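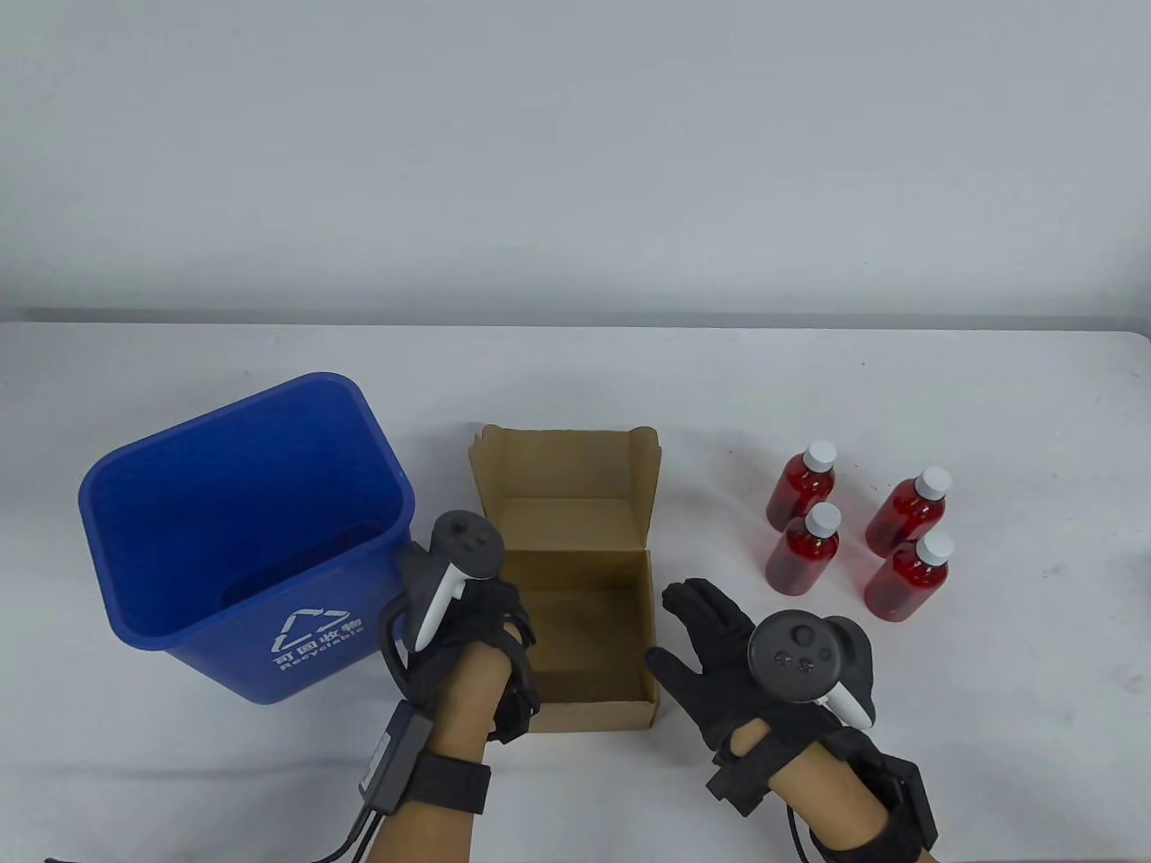

Red bottles, blue bin, cardboard box. The bin and the box both stand empty, and the bottles are still full of red.

Sorting Table, Spring Round
Lellgate Reuse Room
May 18, 2022

Every spring the back cupboards at Lellgate are opened and everybody is surprised by what is in them, although we are the people who put it there. This page is the record of what came out and where it went.

The rule of the table has not changed since the Sundetwood days. A thing goes in the bin, in the box, or back in the cupboard, and if it goes back in the cupboard you have to say why, out loud, in front of other people. This has done more for our shelf space than any shelving.

The bin
Blue, and tapered so that it looks as though it's breathing in. It has the three chasing arrows on the front, with 可回收物 and then "Recyclable" in smaller letters for those of us who need it. It came with a batch of things from Rungrueang when they moved premises, and it is the only bin in the building that people put the right things in. The other bins have laminated notices. Draw your own conclusions.

Bottles go in here once they've been emptied and rinsed. Full ones do not. A full bottle in the recycling is a full bottle in somebody's shoe by the time it reaches the yard, and I say this as the owner of the shoe.

The box
Plain brown corrugated, lid at the back, no printing on the inside to confuse matters. The box is for anything going on to another home in one piece. It must be able to close. We had a long argument in November about a box with a lampshade in it, and the box lost.

If you are bringing boxes, this size is ideal. Please stop bringing the ones televisions came in. They arrive full of hope and leave full of other boxes.

The bottles
Four small ones, white screw caps, see-through red contents. They had been standing in the cupboard behind the poster paints for longer than anyone would admit to. Georges Semaan has a theory that they were meant for a display on colour and light which was talked about a great deal and held once, to an audience of 2.

The theory was accepted. They are staying full and going in the box together, which saves anybody from unscrewing one to find out.

The gloves
Black, both hands. Wear your own if you have them, as the shared pairs in the drawer have stretched to fit a man none of us has met.

The table
White, wiped down before and after. It shows everything, so you will be found out. The pale grey wall behind it was going to have a mural. It has been going to have a mural since we moved in, and I have grown fond of it as it is.

The tally
For those who like a number: 843 items sorted over the whole round, 242 of them passed on in boxes, 400 to recycling, and the rest put back with a spoken excuse. The best excuse was "it might be the lid of something". The something has not been found.

Clallska are collecting the boxes from the side door. Tape the bottoms properly, please. One strip is a gesture. Spare tape is in the drawer with the gloves, and the scissors are wherever you left them.

Next gallery: the key drawer.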